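Buying a laundry robot: budget questions

Does the Tovness arm come with a gripper?
No. Molgate sells it separately for $598, in the tone of a restaurant charging for forks.

Do we need a new washer?
Probably not. A front-loader is fine. Put 2 in the plan only if you enjoy plumbers.

What gets forgotten?
Spare fingertips — $98 a set, and we went through 7 sets by September. Dark clothes hanging over the door seal are still the slow part, so budget hours for those too.
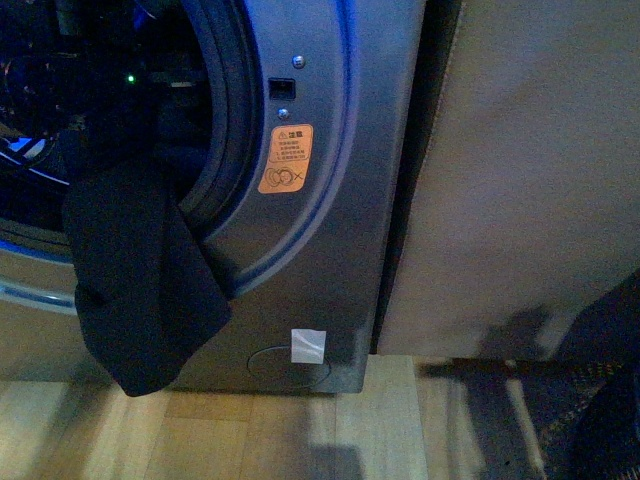
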